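Can a Machine Pack the Groceries Yet? We Asked Someone Who Tries Every Day

Jan 10, 2018

The engineer who runs the bagging trials at Omari has a short answer for people who ask when they can buy a robot for the kitchen. "Not this year," she says. "Ask me about one drawer or one basket and I can give you a better answer."

Omari is a small company with two rooms above a hardware supply store in Stokum. Its Adum project looks at chores with soft packaging in them, such as putting produce into bags and taking it out again. She asked that we leave her name out and talk about the work.

By the end of December the group had logged 1,540 attempts at moving a single item between a basket and a bag. Of those, 1,064 went through without a person stepping in. She does not think the number is impressive. "My mother would get all of them," she says. "She'd be on the phone while she did it."

The fruit and vegetables are plastic, and they're the easy part. A hard shape stays the same when you squeeze it. A bag changes every time something touches it, and a clear one is worse. "The camera looks through the film and sees the fruit, so the arm goes for the fruit," she says. "Meanwhile there's a layer of plastic in the way. We lost a lot of the fall to that."

Speed is another problem. One item takes 31 seconds on a normal run. She can do it in under 4, and she says she isn't quick.

Arms, bags and basket at the marble-patterned table:

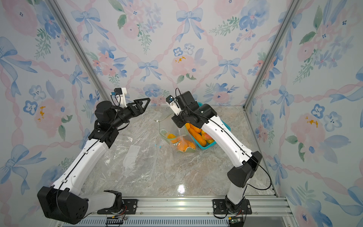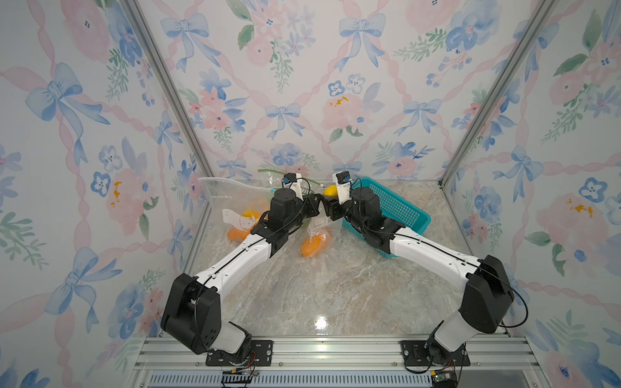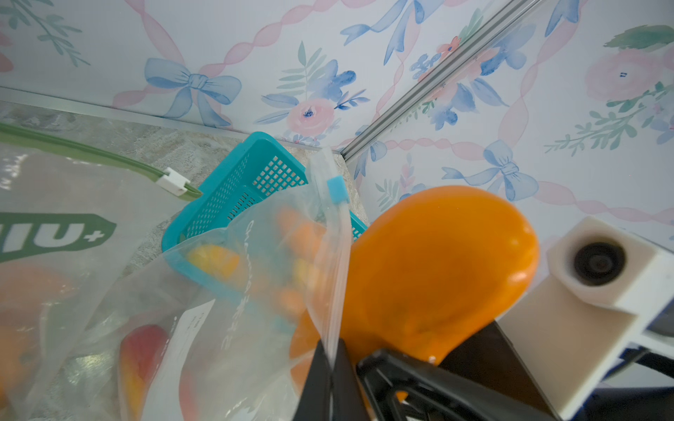

We asked whether shops would get there before homes. She thinks so. Rampersad, a grocery supplier two streets over, has asked about packing mixed orders, and there the bags would all be one size and the light would never change. "A store can agree to buy one kind of bag," she says. "A family has a cupboard full of whatever came home."

She would also settle for less than the whole job. A machine that holds a bag open while a person fills it would be useful to anyone with bad hands, and she believes that could be sold well before a machine that does both halves.

Does she have any help at home herself? "A dishwasher," she says. "I still load it."

The group goes back to zippered bags next week. Closing them is still done by hand.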